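Sekar Hand-Held Gripper Pair, Classroom Set

Item 1832
Maker: Kerus
Sold as: 2 grippers, left and right, with cables and marker plates
Price: 470 for the pair, school rate
In stock for pickup from February

We sell these to clubs and student teams, and we run a student team of our own at Corerness, so we have had a pair in daily use since the fall. What follows is what we think of them. The maker's own page is more cheerful.

The idea is simple enough. A student holds one gripper in each hand, does a job the way they would want a robot arm to do it, and the recording goes off to train the arm. Kerus says a beginner can collect usable recordings in the first hour. Ours could not. They could squeeze the handles and pick things up in the first hour, and that was fun, but the recordings were mostly of people changing their minds. Plan on a few club meetings before you keep anything.

The marker plates are the good part. They sit on top where the tracking camera can find them, and they come off for storage. Students like to grab the grippers by the plates. Tell them not to. A plate that has been bent and pushed back looks fine and tracks badly, and you can lose an afternoon finding out which one it is. Spares are listed under item notes below.
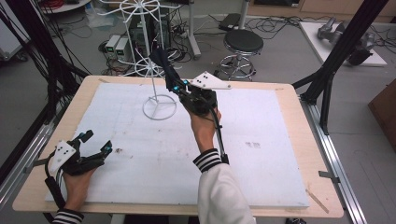
Cloth is where most teams get into trouble. The product sheet lists "fabric handling" as a feature, and we would like to know whose fabric. Thick cotton is manageable. Thin or slippery cloth slides out of the fingers if you take too small a bite, and if you take too big a bite it bunches up and won't drape over anything. Siu-fong Yeh, who coaches our second-year group, has them hang cloth on a stand over and over before they are allowed to try folding. It is dull work and the students say so. Their folding recordings did get better, though we can't swear the stand practice did it.

We don't believe the battery-free cable design is "tangle resistant," as claimed. Run the cable back along the forearm and strap it above the wrist.

What it won't do: it doesn't come with tracking software, a camera or an arm. Teams entering the Shek Cup should read the rules on hand-collected data before ordering, as they changed last season and we have already taken back one set over it.

Item notes
Marker plates, spare: sold singly, state left or right
Finger tips: wear part, not covered
Cable straps: not included, any soft strap works
Warranty: one school year, drops not covered

Returns and questions go to Ka-ming Hsiao at the Corerness parts desk. Say what you plan to pick up with them. If the answer is wet paper, coins or anything made of glass, Ka-ming will probably try to talk you out of it. Loan sets can be reserved for one week, and the deposit comes off the price if you buy.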